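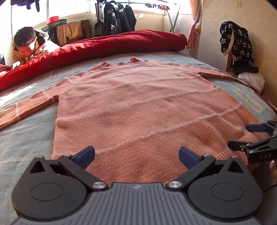
4.2 Folding knitwear for the Bredow drawer insert

Knits get a section to themselves in this guide, as they did in the last one, where they were widely ignored. Clear a bed and smooth the sheet before you start. Lay the jumper flat and face-up with the sleeves stretched out to either side, as with the pink one on the blue-grey sheet, so the neckline and hem are both easy to find. A few small wrinkles through the middle are fine at this stage. You're folding it, not entering it in the Royal Show.

1. Smooth the body from neckline to hem with flat hands. Don't tug the ribbing.
2. Fold one side in lengthwise, sleeve and all.
3. Double the sleeve back along the fold.
4. Repeat on the other side.
5. Fold up from the hem until the bundle fits an 11 cm slot.

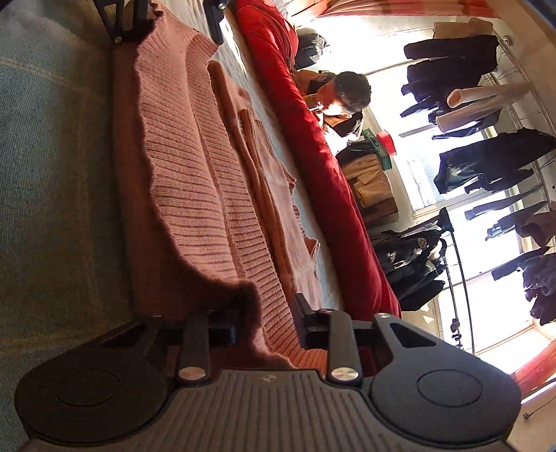 Fig. 7. Pink knit with a long fold down its length.

Note: Ribbed edges curl. Press them flat with your palm and accept whatever colour of language follows.

Caution: Do not hang heavy knits. The shoulders grow corners, and Flomilness does not replace jumpers.

For cardigans, see 4.3. Do the buttons up first.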